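Speaker notes, 4/28/18. Dokcombe meetup, 20 min slot + questions

Title slide. Say title, don't read the subtitle. "The gripper that thought it was closed."

Open with the cup. One cup in pieces, one pinched thumb (no stitches, mine). Same root cause. Get a laugh if possible then move on quick.

Who we are: Enberg, small shop, we do two-handed table work. Person holds a gripper in each hand, does the task, we log jaw width and pose the whole time. Later the same numbers drive powered jaws on the Ekar arm. So if the width is wrong by hand it's wrong on the arm, and the arm doesn't feel bad about it.

Timeline, keep it short
- March, everything fine, or we thought so
- 3,294 runs logged on the old pads
- swapped to the new pads, carried the old zero over. THIS IS THE MISTAKE. Pause here
- arm squeezes cup on run 115 of replay. crunch

What the zero is: jaws shut all the way, press button, software calls that 0. Needs doing every time the fingers come off. We had it on the checklist. The checklist was in a drawer.

Next slides, click through, table setup, don't stop long

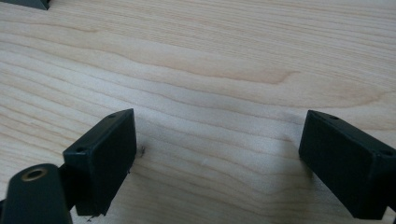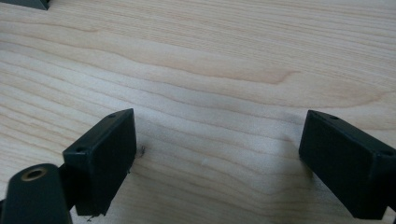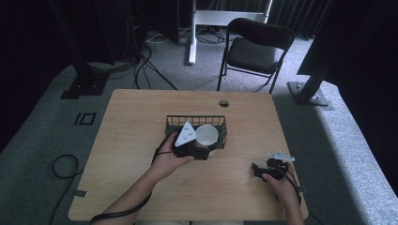 OK so why didn't we catch it. Three of us looked at the plots. Offset was 4 mm and it was constant, so every curve looked lovely. Smooth open, smooth close. Just all shifted. A noisy sensor you notice, a wrong one that's steady you don't.

Ask the room: who checks absolute width against a real object? (expect few hands. I didn't have mine up either)

The cup. Cup wall is thin, person grabs the rim lightly, log says jaws still open a bit wider than they realy were. Arm has its own zero, different offset, opposite sign. The two errors added up. Force limit should of caught it. Force limit was set to 4,000 in raw counts, from a bench test on the Tsuji driver, and never turned into newtons. So basically no limit. Say that slowly.

The thumb. Went in to pick up the bits of cup. Arm paused, not stopped. Paused means the jaws still hold target width, and when a piece slipped out the jaws shut to get back to target. My thumb was there. Paused is not stopped!! Bigger font on that slide, fix before talk.

E-stop was 2 steps away, on the wrong side of the table. Nobody pressed it cause nobody could reach it and look at the jaws at the same time.

What we changed
Zero check at startup, software won't record without it
Gauge block lives at the station now, close on block, number has to match or no run
Force limit in newtons, with the unit in the variable name
Pause cuts jaw torque, jaws go limp. Drops whatever it's holding, fine
E-stop moved next to the operators left hand
Wipe down pads before zeroing. A crumb between the pads moves zero, small but it's there

What we did NOT fix: cable strain. Encoder cable still gets tugged when people reach across. Had one dropout where width froze and the log kept writing the last value. Caught that one by hand, no auto check yet. If someone has a good way to flag a frozen value vs a hand just holding still, come find me after, I mean it.

The old data. People always ask. The runs on the old pads are ok, the zero was right for those. Everything between the swap and the crunch we tried to correct by adding the offset back. Works for most. Fails when the pads flex, hard grabs mostly. We threw the hard grabs out. Hurt a bit.

If short on time skip flex plot, go right to the checklist slide.

Likely questions
Why not absolute encoder? Cost, and there was no room in the hand unit. Next version yes
Did you report it? Yes, incident form same day, thumb photo included, not showing it
Soft pads? Tried, they wear and zero drifts again

Leave checklist slide up during Q&A. Bring spare adapter for the projector, theirs was flaky last time.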